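Bowls still wet hours after washing, what am I doing wrong?

Raquel Calado
Moved into a flat in Wurndale in December, tiny kitchen, no dishwasher. Bought a black wire dish rack, the Pumero one, and everything goes in it upside down like my mum always did. Next morning there's a ring of water under every rim. Worst with the big ones. Also they knock together and I've chipped 2 already. The flat ones from the charity shop are fine, its the deep bowls that do it. Do I need a different rack or am I loading it wrong? Don't want to spend loads.

14 people found this useful

Lourenço Nogueira
Loading, probably. Had the same with mine. A bowl sat dead flat on its rim can't get air in, so the steam just stays there. Tip each one so one side of the rim is up on a wire. Biggest at the back, small stuff in the gaps. Don't let them nest or overlap, even a bit.

Also you don't have to get everything in the rack. Mine holds a few and the rest go on the worktop next to it. Quick wipe with a tea towel, then cupboard.
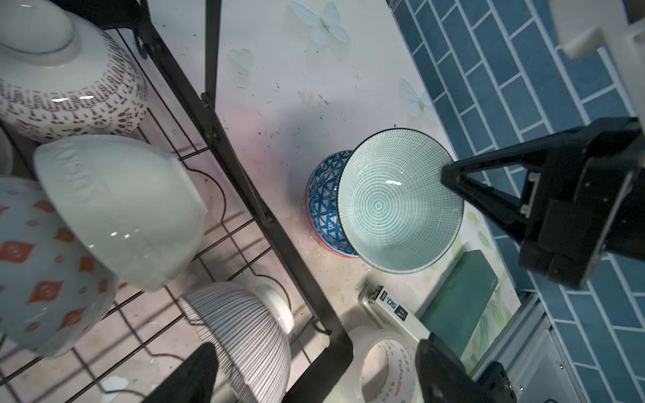

Bowls face-down in the rack, green one and the blue-and-white one out on the side.

The stripy one and the little cup go in low down, big patterned one has its own corner. None of them match, which makes stacking a pain because the sizes are all slightly diffrent. I gave up on one neat pile and do two short ones.

For the chips, dry the heavy ones first and get them out of the way. Most of mine went when I was reaching over something.

9 people found this useful

Custódio Brandão
Just use a towel?? Takes 3 minutes.

1 person found this useful

Joana Sequeira
Agree with tilting but check the rack too. Some have wires too far apart and small bowls drop through and sit flat on the tray. I had a Frade one like that, hopeless. Ended up with a Laston, closer wires.

If yours has a drip tray, empty it every night. Water sitting under the bowls = damp bowls, and it goes slimy. Bit of white vinegar once a week, rinse, done.

And rinse in hot water last thing, not cold. They dry much quicker. Mine are dry in 60 minutes now with the window open a crack. Unglazed bit on the bottom of the foot stays wet longer tho so give that a wipe before you stack them.

6 people found this useful

Last updated: March 20, 2026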